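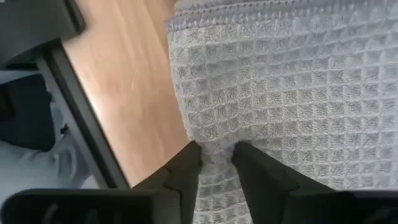 White waffle towel, hem side on the wood.

Manham linen pages: towels
Updated September 2, 2025

We changed the towels at Manham in March and several guests have asked what the new ones are. They are a waffle weave in white, ordered by Evelien Maes through Dritent. The first order was 18, and Karim Daher added another 10 for the upstairs rooms.

The weave is small recessed squares with a plain stitched hem. Pinched together, the cloth gathers into a narrow fold and the squares squash up.

Care: wash at 40 with no softener and shake out before hanging. Fold in thirds with the hem inside, then in half. Spares are on the second shelf of the landing cupboard. Please ask Karim if you need more than two.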